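Nuter hand gripper kit: review after a home build and a lot of evenings at the workshop
Posted 24th June

The Nuter is a two-finger gripper you hold and work yourself, with markers on it so that software can follow where it goes. You pick things up with it, record what you did, and later try to get an arm to copy you. I don't own an arm good enough for the last part yet. I bought the kit because I wanted to sort out the recording side first, and because I like building things that fit on the kitchen bench.

What you get is a box with the printed body parts, finger linkages, two sets of pads, a bag of screws, a short USB cable and a sheet of markers to cut out and stick on. The camera isn't included. Neither are the batteries, which the product page does mention if you scroll far enough.

The build

The manual has 38 steps. Most are a line of text and a drawing, and most of the drawings are good. I did the body in one night and the fingers the next. Step 9 is the one to watch. It shows the linkage going in from the left, and on my kit it only went in from the right. I had the trigger spring in and out four times before I gave up on the drawing and looked at the part. There's a corrected page on the Nuter site, dated October, but the kit still ships with the old one.

The screws are small hex heads in three lengths that look the same until you've put the wrong one in. Tip them onto a tea towel and sort them before you start. The supplied hex key rounded off on me near the end and I finished with my own.

Two parts needed a light file. The printing is tidy otherwise, and the body doesn't creak when you squeeze it hard. I used thin double-sided tape for the markers instead of the glue dots in the box. The dots leave a gap and the marker rocks on it, and a marker that rocks is no use to you.

Calibration is done on the laptop. You hold the gripper still, then open and close it 50 times while the program watches. It failed twice at home under my kitchen downlights and passed first go at the workshop. I'd put that down to glare, but I haven't tested it properly.

Using it

I'm a member at Gakley, which is a shared workshop with decent floor space and enough people into this sort of thing that you can compare notes. I've had my evenings there with cups, bottles, a jar, some cuttings and anything else that was lying about. Flat things are the hardest. With a disc lying on a hard top there is almost nothing to get hold of, and you end up pushing it to the rim or coming at its edge with one fingertip.
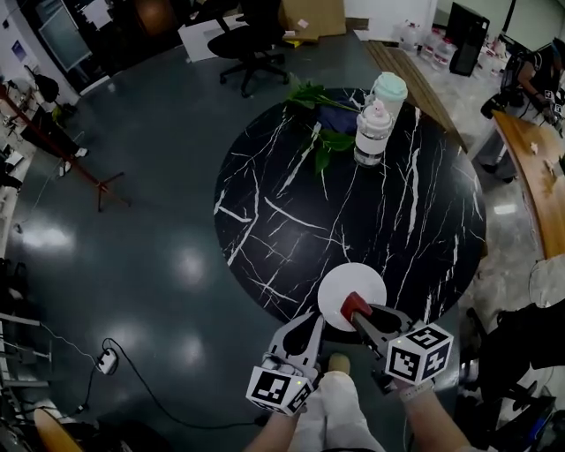

Right fingertip against the edge of the disc.
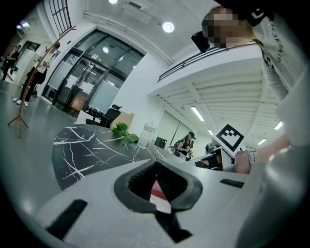

The pads are the best part of the kit. The soft set grips glass well enough that I stopped worrying about it, and they wipe clean with a damp cloth. The firm set is better for anything thin, though it lets smooth round things roll. Swapping sets means two screws a side, and it's a five-minute job once you know the order.

Weight is fine for the first quarter of an hour. After that I feel it in the wrist, and I'm not a small bloke. Aitana Echevarría, who has the bench next to mine, moved her camera mount back towards the hand and found that helped a good deal. I copied her and agree. It does mean you have to calibrate again.

The trigger has a stiff first few millimetres and then goes light. You get used to it, but it makes gentle grips harder than they should be, and leaves are a pain for that reason. A softer spring would fix it. Nuter sells one separately – I think it should be in the box.

The software

It's all right. It records, it saves, and it tells you when it has lost sight of the markers. It doesn't tell you which marker, so you do some guessing. Files are large, and I filled a small drive well before I reached 1000 recordings, which was the target I'd set myself. There is no way to delete a bad take from inside the program. You have to go and find the folder.

Compared with the others

I've had a go of the Yadav, which arrives assembled. It is lighter and the trigger is smoother, and you can't repair it without sending it back. The Gondbridge is a kit too and cheaper, but the fingers had visible side play on the one I tried and the owner had already replaced a linkage. If you only want to record and have no interest in building, get the Yadav. If you want something you can take apart, I'd pay the extra over the Gondbridge.

Small things

The USB cable is too short for anyone who stands up to work. Buy a longer one with a right-angle plug.

Support answered my email about step 9 in two days and sent a spare spring without my asking.

Put threadlocker on the two pivot screws. Mine had backed out by the second week.

I've ordered a second kit for the left hand, and the softer springs with it.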